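4.2 Laying a place: what goes on the tray and what stays off it

I came to this part of the study backwards. My plan was to write about washing up, and I'd already spent most of January in other people's kitchens with a notebook when Benjamín Troncoso (who shared the coding with me) pointed out that my notes kept drifting to the other end of the meal. He was right! Pages and pages on where the chopsticks went, and hardly a word on sponges. So we went back through the diary entries from the Pickering and Rikcombe households, 3136 of them in all, and pulled out everything to do with setting a single place for soup or noodles.

What I wanted to know was pretty simple. When people own a tray, what do they think it's for? I'd assumed a tray was for carrying, full stop. You load it up at the counter, you walk, you unload. But a lot of our diarists never pick the thing up once it's down. For them it works more like a placemat with a rim, and the rim matters a great deal (one man in Rikcombe wrote half a page on how his old tray let the chopsticks roll off onto his lap, and how he'd never buy a flat one again).

Once we started sorting entries this way, we saw two habits, which I'll call the full tray and the split tray. In a full tray everything sits inside the rim: bowl, saucer, spoon, chopsticks. In a split tray the bowl and its saucer stand on the bare table and the tray holds the lighter things. Figure 3 shows a split layout, with the chopsticks side by side across a cream tray and the spoon standing in the bowl beyond it.
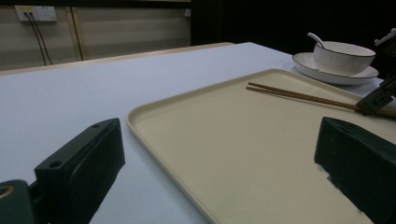

Figure 3. A split layout on a white table: tray and chopsticks, with the bowl on its saucer set past the tray.

I should say that Nigel Cropper, who read an early draft, didn't buy the distinction at all. He thought the split tray was just a full tray that somebody hadn't finished. It's a fair worry, and I went back and forth on it. But 11 of our diarists described splitting on purpose, and their reasons hang together pretty well. A bowl of hot soup feels safer on the table, they said, and a tray with only the small stuff in it can be slid aside with one hand when the mail or a laptop needs the space.

The spoon gave us more trouble than anything else. Our coding sheet had a box for "spoon on tray" and a box for "spoon on saucer," and I was so pleased with that sheet. Then the diaries started coming back with the spoon in the bowl before anything had been poured, over and over, and we had to add a third box and recode the lot. People who do this mostly said it saves a surface. A few worried about the spoon chipping the rim, though they kept right on doing it.

Chopsticks were easier. Nearly everyone kept the two together, and the arguments (there were some lively ones within households!) were over direction. Straight across the near edge was the answer people gave when we asked how it should be done. At an angle was what they wrote down when they were hungry. I've kept the two kinds of answer apart in the tables for that reason, and Section 4.3 takes up the gap between them, starting with the households where one person sets the place and another one eats at it.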